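Inicio | Manuales | Horno Valimcombe | Puesta en marcha | Contacto

4. Primer encendido y ajuste de la temperatura

Bueno, ya tienes el horno encajado en su hueco y los tornillos apretados (si no, vuelve al apartado 3, que te espero). Yo he montado ya unos cuantos Valimcombe y te cuento cómo lo hago.

1. Da la corriente desde el cuadro. La pantalla parpadea con 12:00 hasta que le pongas la hora, y mientras parpadee no calienta.

2. Mantén pulsado el reloj hasta que pite. Pon la hora con + y - y espera sin tocar nada.

3. Saca bandejas, rejillas y papeles. ¡Mira también debajo de la bandeja honda! Ahí viene la bolsita con los topes Salgate y yo una vez la dejé dentro.

4. Abre la ventana y pon el horno vacío a 250 grados durante una hora. Va a oler, y bastante.

5. Déjalo enfriar con la puerta cerrada y pasa un paño húmedo con una gota de jabón.

PRECAUCIÓN: el cristal quema en este primer calentamiento. Niños y gatos, fuera de la cocina.

6. Para corregir la temperatura, entra en el menú de servicio con el código 1679. Mete un termómetro de horno en el centro (yo uso un Guthrie viejo), marca 180, espera a que se estabilice y apunta la diferencia. Luego la sumas o la restas en el menú.

NOTA: si aparece el aviso 563, la sonda no está bien conectada. Apaga desde el cuadro y revisa la clavija trasera. Con el 847 no te pelees, llama a Pelcombe y pide el recambio 2939.

7. Comprueba el cierre. Abre y cierra tirando siempre del asa - nunca del canto del cristal - y fíjate en que la junta apoye por igual en todo el contorno. 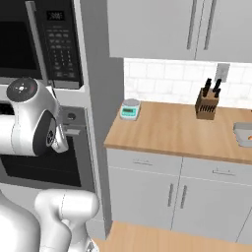
Un lector me escribió que a él la junta le rozaba arriba y que lo arregló aflojando media vuelta la bisagra izquierda, con el horno frío, y volviendo a apretar con la puerta cerrada. Lo probé en el mío y va bien, así que queda añadido al paso 7.

8. Vuelve a meter las guías, primero el gancho de atrás y luego el de delante, hasta oír el clic.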